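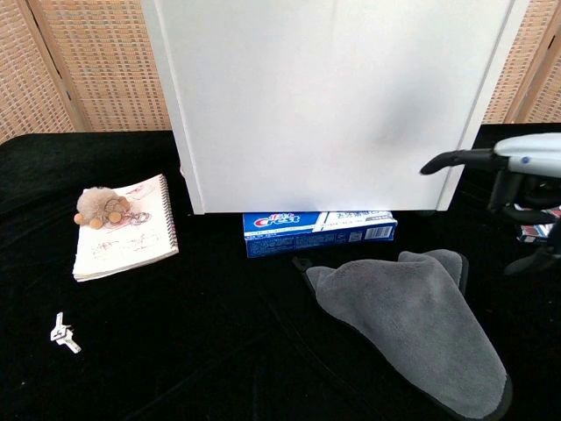 Thread on reflections off packaging, continued from February. Short version: coated cartons are harder to shoot than metal, and the cloth under them matters more than I allowed last time. The black velvet stays. A Crest toothpaste box lying flat on it keeps its dark blue band readable against the black, which I did not expect, and the small silver key over on the left stands out with no help at all.

Cloth first. Velvet has a nap. Brush it one way and it goes flat black, brush it the other way and you get a sheen, worst wherever it bunches. I use a lint roller, then a clothes brush, always toward the back of the table.

Do not iron velvet face up. Steam from the back, hang it overnight. Mine is from Orngate, 85 inches long, and it covers the table with enough left over to clamp.

White panel next. It goes upright behind the object and bounces light down onto the top face. Small boxes need it close. Tall bottles need it farther back or the edge shows up as a hard line in the shoulder.

Wipe the panel before every session. A gray smudge is easy to mistake for a shadow, and you will spend ten minutes moving a lamp to get rid of it. Microfiber, plain water, no glass cleaner.

Lamps: 2, both Gratik, one each side, diffused. I raised them until the glare left the printed text, then stopped. Barcodes are a good check. If the bars hold from end to end, the small lettering usually holds too.

Woven screens behind the table block the window. They leak a little through the weave. Ayman Akl suggested lining them with blackout fabric and I have a piece on order from Khalaf.

Notes stay on paper. Spiral notebook on the left, lamp height and distance for each object, one line per item. I tried a spreadsheet and kept touching the keyboard with lint on my hands.

Catalog stands at 553 items, almost all of them small household goods. Next up is clear plastic, same cloth, panel turned sideways. Will post lamp heights when I have them.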